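Teaching by the armful: a chat about laundry, robots and knowing when to give up

I'd been wanting to talk to the Durnel project for ages, mostly because I hate doing the washing. I rang their lead researcher at the Gilgate lab one afternoon in December and we ended up talking for two hours (sorry to whoever needed the meeting room).

My first question was the obvious one. Why laundry?

"Clothes never hold still for you," she told me. "A mug is the same shape every time you pick it up. A jumper has a new shape whenever you touch it."

Their method, which they call Pustard, starts with people steering the two arms through the whole chore. The team recorded 189 runs that way, then cut each one into short stretches and marked the moments where the person changed their mind - let go, shifted the grip, went back in.
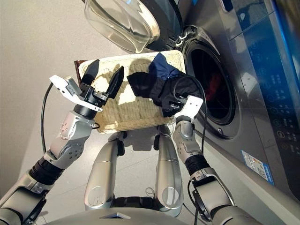 "We used to throw those bits out," she said. "We thought they were mistakes! Then we trained one version with them and one without, and the one with them was so much better at getting itself out of a muddle."

How much better? Over the same set of loads, the old version got stuck almost 5 times as often. I asked if she'd been surprised and she laughed. "I made them run it again. Three times, in fact."

It still has bad days. Socks are awful, apparently, and so is anything with a long sleeve that wraps round something else. The next step is a trial with Jatoi, who'll be trying the same recordings on a different pair of arms, and she's a bit nervous about that one.

I asked whether she does her own washing at home. "Badly," she said, "and all on one setting."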